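Planning for the second gripper: a conversation with Roksolana Lysenko

When I arrived at Clodon in June, Roksolana Lysenko was filling in an order form for spare parts. She manages equipment for a small laboratory where robot arms learn to handle the things people keep in a kitchen or a bathroom cupboard. Before this she bought machines for a packaging plant, and she told me that the habits of that work stayed with her.

"In the plant we knew the product for five years," she said. "Every box was the same box. We could pay a lot for one tool and use it until it was dead. In this laboratory the product changes every week, so I must buy for things I did not see yet."

Her budget for the year has two large lines, the arms and the grippers. The arms are already paid for. They came from Tastero, and she is satisfied with them, although the delivery was late. The grippers are the difficult line. She asked for offers from two suppliers, Sydorenko and Ceveo, and she keeps both offers in the same folder, with her own notes in pencil.

The Ceveo offer was cheaper at the first reading. Then she added the mounting plate, the cable, and the yearly service, and the difference became 30 euros. "For 30 euros I will not argue," she said. "I will look at the fingers instead. How wide do they open, how quickly can I change them, and who has them in stock?"

Her colleague Severyn Tkachuk, who runs the sorting trials, joined us after lunch. He has his own view of the money. In his opinion the laboratory spends too much time on the price of the gripper and too little on what he calls the small costs: bins, household goods to replace the damaged ones, finger pads, lamps. He showed me his list for the last half year. The total was 747 euros, and no part of it had been in the original plan.

"It is not a terrible sum," he said. "But each time I had to write a letter and explain why a robot needs a plastic box."

Lysenko laughed at this, but she agreed with him. In the new plan there is a fixed amount of 300 euros every quarter which Tkachuk may spend without a letter. He only keeps the receipts. She would like to see the same rule in other laboratories of this size — it saves more hours than it costs money.

I asked if she had ever regretted a purchase. She thought for a while and named a set of suction cups. They were good on flat cartons and weak on small round containers, and the compressor was so loud that people moved their desks. The set is now in a cupboard. She did not want to sell it, as she still hopes for a project with flat cartons only.

What does she advise to someone who is planning a first station? She answered slowly. The buyer should put the real objects on a table before asking for any offer, and measure the widest and the narrowest. The buyer should also ask the supplier for a loan period. Sydorenko agreed to four weeks after she had asked twice, and during those weeks Tkachuk's trials told her more than the catalogue did.

"A catalogue shows a metal cube," she said. "My people work with a Panadol box and a little jar of balm with a gold lid, and a clear plastic bin standing next to them. Ask for a price after you have tried this."

The decision between the two offers will be made when the loan ends. Lysenko has already reserved the money for a second set of fingers, whichever supplier is chosen. 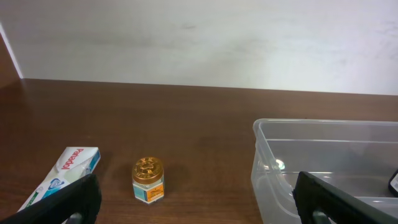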